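Tarna Carry-On Packing Set: Review

The Tarna set was assessed by Bernadette Bodin over 21 days of island travel. It comprises four fabric cubes and a shoe bag – enough for a short stay with one cabin case.

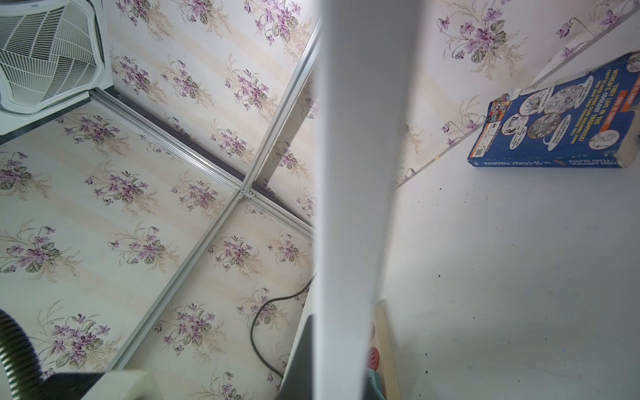
Packing and Daily Use

Zippers ran smoothly, and shirts arrived with few creases. The largest cube proved too deep for the overhead bins on the smaller ferry.

Rating: 21 out of 30.
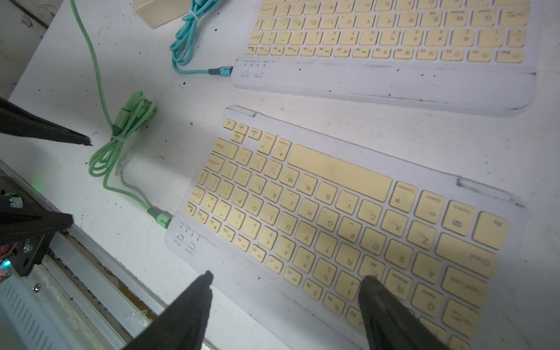

Page last changed: Mar 6, 2026

The set is recommended for stays of up to a week. Travelers with bulky footwear should consider the larger Flatel set.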